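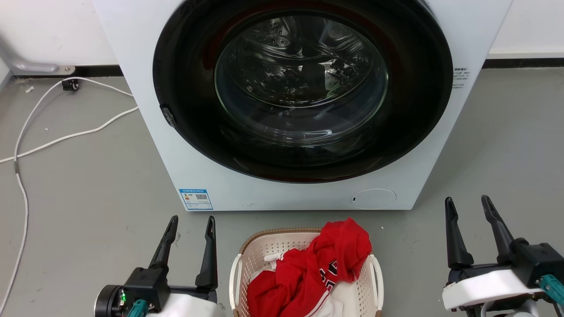
What does the project need to buy before the spring phase can start?
A second pair of gripper fingers for each arm, a spare motor for the wrist, and a height-adjustable base. The total requested is 1,510 pounds, all of it within the equipment line already agreed.

Progress report to the Prundorance fund, October
Prepared by Rosemarie Kröger, Cladcombe site

1. Work in the period
The laundry task has moved from the bench to the utility room. The two arms now work at floor level, taking garments from a basket and placing them in the drum of a front-loading machine. We logged 56 loading runs. Shirts and other light cotton items are handled acceptably. Large items still catch on the lip of the door opening, and the operator has to step in.

2. Equipment position
Finger wear is the main running cost. The pads on the current set lose grip after repeated contact with the drum edge, and swapping them takes up a morning because both arms must be recalibrated. With a second set fitted and measured in advance, the change should take under an hour.
The wrist motor is a single point of failure. Cletton quotes a lead time of 4 weeks and does not hold stock. Bianka Szénási has asked for a firm price on one spare and expects it before the end of the month.
The present base is fixed. Reaching the bottom of the basket and the top of the door from one height puts the elbow joints near their limits. Simon has compared 2 adjustable models and prefers the manual one, which costs less and needs no extra power supply.

3. Budget
No money has been moved between lines. The washing machine and basket were charged to consumables in the last period and should be recoded as equipment; a corrected sheet is attached. Delivery charges are included in the total above. Installation will be done by our own staff.

4. Decisions requested
Approval to order the fingers and the spare motor now.
Approval in principle for the base, subject to a floor loading check.
Confirmation that unspent travel money may be carried forward.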